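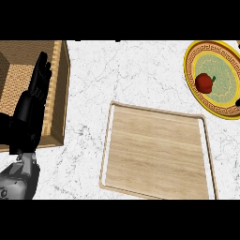
Gesar
The hand controller for our workshop build has been revised to version 3. Members are asked to test it in simulation before using the bench arm. The current task is moving the red pepper from the plate to the wooden tray.

Lulimix
I must disagree with the order of testing. Grip force should be settled on the bench first.

Fliltico
Our log holds 672 simulated runs. I support Gesar - bench time is limited until June.

Lulimix
Noted. My objection stands.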